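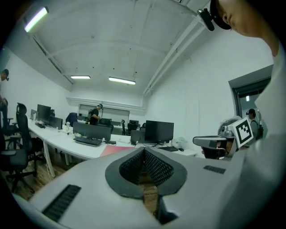

Werkstattbuch Schlagwerk, 17. November 2025

So, jetzt sitze ich endlich mal wieder am Schreibtisch und schreibe auf, was seit den Herbstferien an den Trommeln passiert ist, bevor ich alles vergesse (wie im August, Irena, ich weiß, ich weiß).

Angefangen hat es mit der zweiten Marschsnare. Die schnarrte bei jedem Ton der Tuben mit, und zwar so laut, dass man es bis in die letzte Reihe hörte. Teppich runter, Resonanzfell runter, und siehe da: Das Snarebett ist auf der Abhebungsseite viel flacher als gegenüber. Ich habe mit 200er Papier auf einem Rundholz nachgearbeitet, immer nur ein paar Züge, dann Fell drauf, hören, Fell wieder runter. Viermal das Ganze. Jetzt liegt der Teppich sauber an, auch bei leisen Wirbeln. Ein Rest Schnarren bleibt, wenn das tiefe Tom direkt daneben steht, aber damit kann ich leben, das Tom steht im Stück ja sowieso links außen!

Die Toms haben neue Felle bekommen, und zwar die doppellagigen von Zeltov. Irena Kalinowski hatte die einlagigen von Endateck empfohlen, die auf den Übungstrommeln sind, und im direkten Vergleich muss ich zugeben: Ihre klingen offener. In der Halle verschwimmt mir das aber alles, da ist der kürzere Ton von Zeltov Gold wert. Also bleiben die drauf, zumindest bis nach dem Winterkonzert. Stimmung: kleines Tom auf f, mittleres auf d, großes auf A. Das A hat über Nacht nachgegeben, stand Sonntag fast auf As. Bitte vor jeder Probe kurz gegenhören und NUR an den beiden Schrauben beim Firmenschild nachziehen, die anderen sitzen.

Dann die große Trommel, mein Sorgenkind. Ein Spannbock dreht durch, das Gewinde in der Hülse ist hin. Ersatz von Jarkance ist bestellt, 2 Stück, damit einer in der Schublade liegt. Bis dahin habe ich die Spannung auf die Nachbarschrauben verteilt, was man dem Klang anhört (ein bisschen wie Pappkarton, wenn man sehr weit außen schlägt). Schlagt halt in die Mitte.

Noch was zum Stück selbst, weil das ja auch hier reingehört. »Evangelista« haben wir jetzt auf Tempo 128 gesetzt. Auf dem Papier stand schneller, aber die Sechzehntelfigur, die von Trommel zu Trommel wandert, wird dann zum Brei, und die Paradiddles im Mittelteil klingen wie Erbsen auf Blech. Bei 128 hört man jede Hand. Die Übergabe von den Snares zu den Toms in der Überleitung klappert noch, da kommt das erste Tom regelmäßig zu früh. Ich glaube, das liegt an der Atempause davor, alle holen Luft und einer legt los. Nächstes Mal probieren wir, die Pause auf den Rändern durchzuticken, ganz leise.

Schlägel: Die Filzköpfe der weichen Paukenschlägel sind durch, ich habe ein Paar neu bezogen. Die Naht ist hässlich geworden, der Klang ist wunderbar! Beim anderen Paar fehlt mir der Filz, der Rest hat vorn und hinten nicht gereicht.

Offen:
Spannbock einbauen, sobald das Päckchen da ist
Filz nachbestellen, den dickeren
Stativ vom Hängebecken, Flügelschraube fehlt schon wieder
Irena wegen der Noten für die Zugabe fragen, Seite 2 fehlt in meiner Mappe

Den Stimmschlüssel mit dem roten Griff habe ich an den Schrank gehängt. Da soll er auch bleiben.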